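3.2 The practice scene and the carton task

We had hoped to start the students on the real arms in the first week, and we are glad now that Montserrat Zamudio talked us out of it. The club met on Tuesday afternoons, there was one bench to share, and a beginner who is afraid of breaking something learns very slowly. So every pair of students began in Deleo, the simulated workspace that Suleiman Fashola built for the course, and stayed there until they could run their own program from start to finish without help (Figure 2).

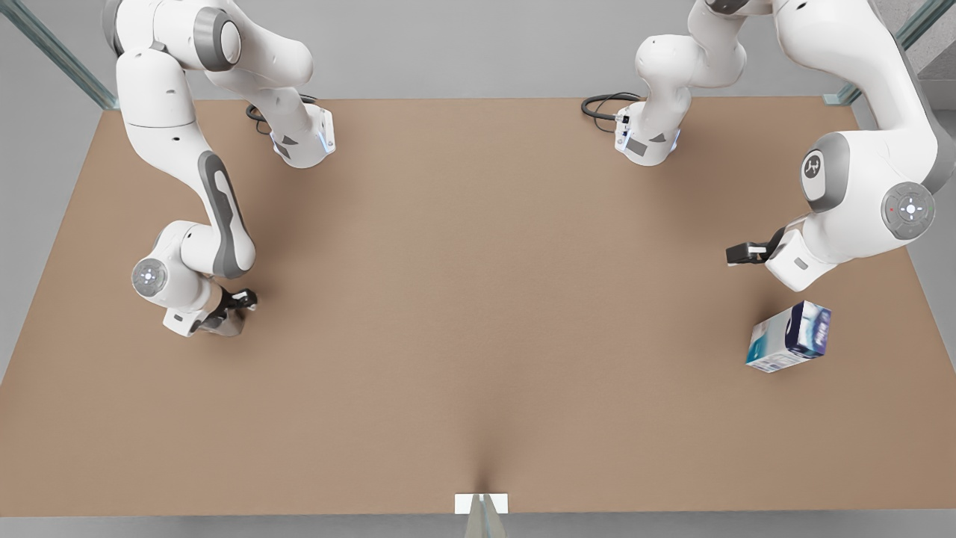

Figure 2. The Deleo workspace with both arms and the carton on the table.

The task itself sounds almost too plain to write down. One arm picks up the carton, passes it to the other, and the second arm sets it down on its own side of the table. We chose a carton over the usual cube for a reason the students discovered on their own, namely that a box with one long side can be held well or held badly, and a bad hold on the first arm becomes the second arm's trouble a moment later. There were some lively talks about whose fault a dropped carton was!

Each pair was given 100 attempts, spread over 9 meetings, and the carton was placed at a new spot and a new angle each time. We asked them to keep a handwritten log as well as the one the software kept, and these notebooks (36 of them by the end, a good few with drawings in the margins) turned out to be our richest source. Many of the early entries complain that the left and right arms are named from the robot's point of view, so that a student facing the table has to swap them in her head. We thought about renaming them and decided to leave things alone, and by the middle of the term the complaints had mostly stopped, though one pair went on writing "my left" and "its left" to the very last page.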